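State Benefits Site Stalls Again as Pivmont Launch Slips to July

The state's new unemployment benefits website will not open to the public until July, the labor department said, after a second round of testing left applicants stuck on the login page.

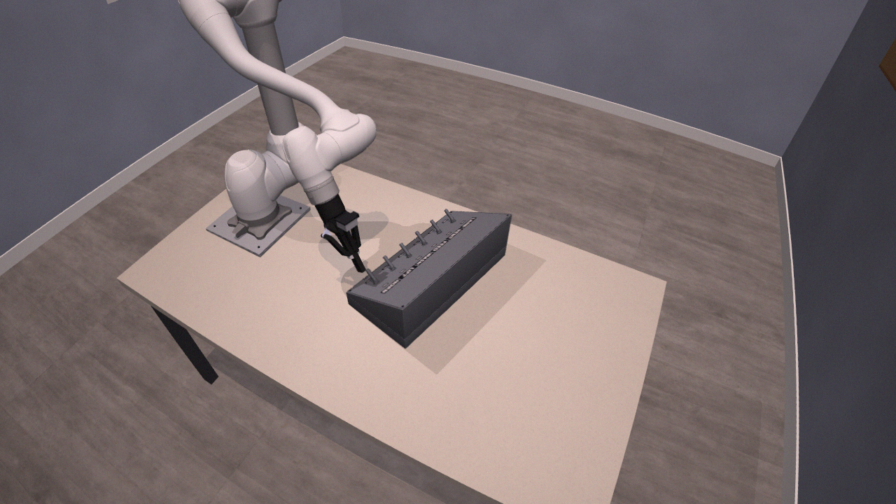
Last updated: Jun 13, 2020

The site, known as Pivmont, was supposed to replace a claims system that workers have complained about for years. In the latest test, 278 people were asked to file a sample claim from home. The department said 100 of them finished without calling for help.

Most of the trouble came from Skello, the tool that checks a person's identity before a claim can be opened. It timed out when users uploaded a driver's license, and in some cases it sent them back to the first page with their answers erased.

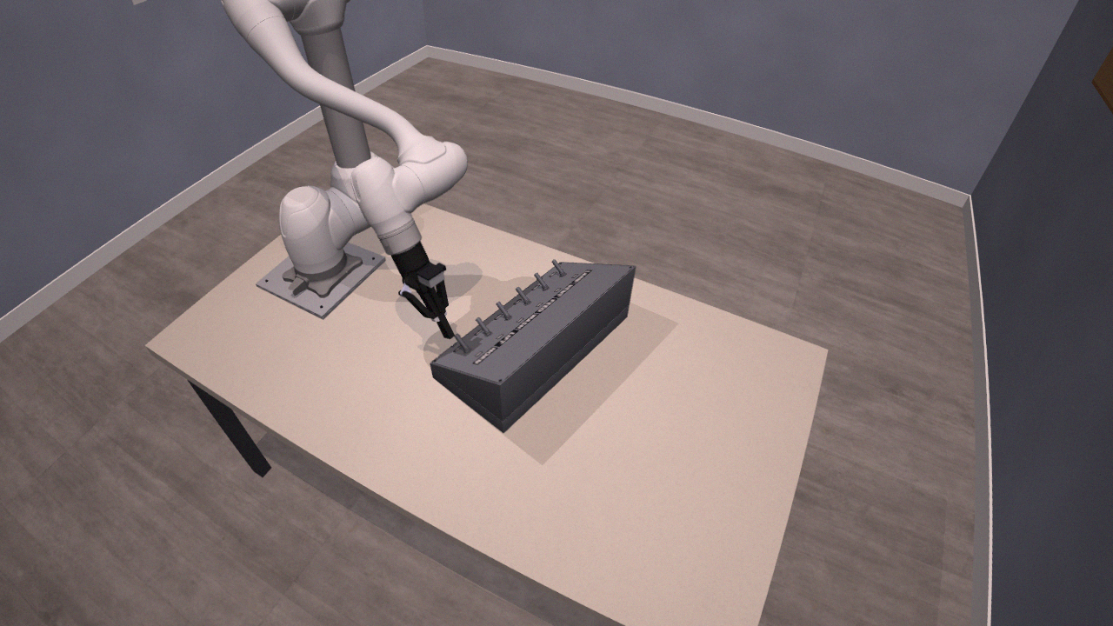

Vol. 2, No. 100

Pathak, the contractor that built the site, said in a written statement that the login problem has been found and that a repair is being tested. The company is paid in stages and will not receive its next payment until the department signs off on the work.

Lawmakers from both parties have asked for a hearing. Republicans on the labor panel want the contract put out for new bids. Democrats say a new round of bidding would push the launch into next year — and leave people who are out of work with the old phone lines.

The department said it has moved 200 employees from other offices to answer calls until the site is ready. Claims filed on paper will still be accepted.
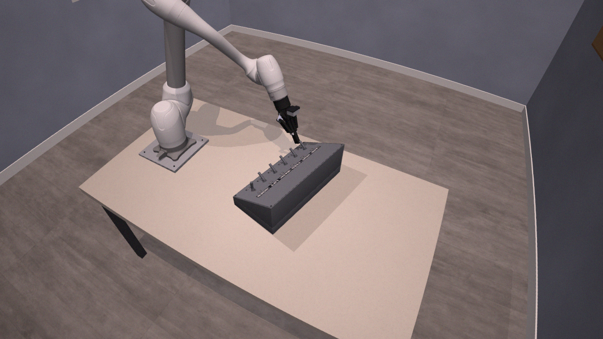
Teririk writes: I was in the test group and I never got past the license upload. I tried it on my phone and on a library computer. If they open this in July with the same login, the phone lines will be worse than they are now.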